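Friday, March 3, 2023

Laundry corner, notebook 5

Good day down here! The sorting routine finally feels like something you could hand to a new person without standing over them, and I want to get it on paper before I lose the details.

Goal for the week was simple: stop the whites and the blacks from traveling together. Last batch of shirts from the Olaniyan order came out with that sad gray cast, and Antigoni Tsakiris held one up next to a new one and I could see the difference from the doorway. We had been sorting at the folding table, then carrying two armfuls across the room, and by the time you got to the washer one armful had always shed something into the other. So the sorting now happens at the machine itself.

What I tried

Monday's run I used the two wire carts. Lovely to push, terrible to load from, because the rim sits higher than the porthole and you end up lifting everything over it. Went back to plain cardboard boxes with the flaps folded out. A box on the floor sits right under the door opening, so anything that slips out of your hand lands in it. I love this. It costs nothing and it works better than the carts did.

One catch: what's in the box under the door has to be checked against what's in the drum. If black things are waiting down there and you're pulling whites, a dropped white piece goes straight into the pile, and a small one is easy to lose in a heap. No harm if it's spotted right away. Plenty of harm if it rides along into the dark load. Izzati Pillai suggested sliding the box back a step while unloading whites, then pushing it in again for the darks. Tried it both ways and her way is better, so that's the rule now.

Washing notes

Whites at 60, full cycle, no softener. The new powder (Adedano, the unscented one) rinses out much cleaner than the liquid we had, and I can't find any of that slippery feel on the collars. Darks go cold, inside out, short cycle. I ran one dark load on the long cycle to compare and saw no gain at all, just more lint in the gasket.

Speaking of the gasket – wipe it between colors! I ran a white cloth along the lower fold after a dark load and it picked up a whole stripe of black fuzz. That fuzz has been going into our whites for months. Thirty seconds with a damp cloth, and please get down into the fold, where it collects.

Printed pieces: the small logos are holding up beautifully. The Vondance shirts have been through a lot of washes now and I can't find a cracked edge on any of them. Keep turning them inside out anyway.

Total through the room this week was 286 pieces, of which 66 were whites. Rewashed 5, all from Monday, all before the gasket wiping started. I'm very pleased with that.

Unloading, step by step

1. Open the door all the way so it stays put by itself. Half open, it drifts back and bumps your arm.

2. Look up before you reach in. After the spin, pieces like to bunch against the top of the drum, and a single shirt up there is easy to miss if you only look at the bottom.

3. Take hold of one loose fold and draw it out over the rim. Grabbing the whole wad twists it tighter and drags it over the gasket. If it has already twisted into a rope, ease it out a bit at a time and it usually unwinds.

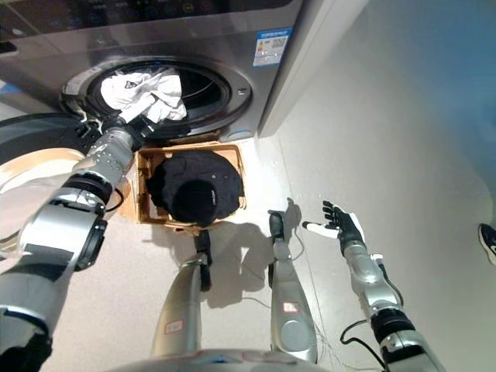
4. Run a hand around inside the drum once it looks empty. Socks cling to the wall.

5. Wipe the gasket, fold included.

6. Only now load the darks, a few pieces at a time, shaking each one open.

Still to sort out

The boxes get soft at the bottom when damp things sit in them. Two are already sagging. Want to try a liner, maybe one of the Hureton bags cut down one side so it lies flat.

Need a lint cloth that lives on a hook by the machine. Mine keeps walking off to the folding table.

Izzati wants to test whether loading the darks in two half loads gives us fewer creases. I think she's right, and it would save a lot of steaming. She gets the first run next week and I'll do the folding so we can compare sleeves.

Antigoni has the one gray shirt that wouldn't come back. Keep it, we're using it as the reference.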